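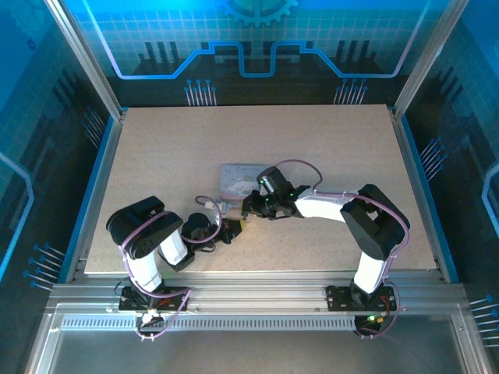 Myfanwy Penry told us she lost her first afternoon with the Firkora to one mistake: she set a box down before both arms knew where home was, and every reach after that came in a little off to the side. Her advice was to put this section ahead of the one on grippers, and we took it.

Section 6. Your first two-arm reach

By now both arms are bolted to the front rail and the power is on. This is the fun part! You'll bring the two grippers in to the same small object and get a feel for how closely they can work together.

What you need
A light, closed box with a flat lid. Pencil cases and gift boxes are great. Keep it under 400 grams, contents included.

Setting up

1. Clear the tabletop of tools, spare screws and loose connectors.

2. Press Home on the control screen and let both arms finish. The status line reads READY L and then READY R.

3. Look over the cables. Each arm needs a free loop at the wrist, big enough that the gripper can turn both ways and the cable never pulls straight. If a loop is tight, snip the nearest tie, feed some slack through and tie it again.

Note: Ties go on the straight links. Never tie across a joint.

4. Place the box near the middle of the tabletop, long side facing you.

Making the reach

5. Set speed to Slow. Please don't skip this, even if you've run arms before - the Firkora is quicker than it looks.

6. Select the left arm and jog it until the tips of its jaws are just in front of the box.

7. Select the right arm and bring it in over the right end of the box, fingers pointing down. Stop while there is still a clear gap between the two grippers.

CAUTION: Collision Guard watches the elbows and forearms. It does not watch the fingers. When the grippers are close together, move one arm at a time.

8. Save the pose as MEET 1. You'll use it again in Section 7, where the two arms pick up the box together.

9. Back the right arm out first, then the left, and press Home.

CAUTION: Keep hands and sleeves behind the front rail whenever an arm is selected. To stop everything, hit the red button on the control box.

If something looks off

The arm stops short and the screen says REACH. The box is too far back. Move it 100 mm toward you and repeat from step 6.

The arm shivers when it should be still. Lower the Hold setting to 600 and try again.

The saved pose has drifted. Go back to step 2 and home both arms, then save it over the old one.

Once MEET 1 is saved, run it a few times with the box turned at different angles. It's a lovely thing to watch, and you'll learn a lot about where the elbows like to go.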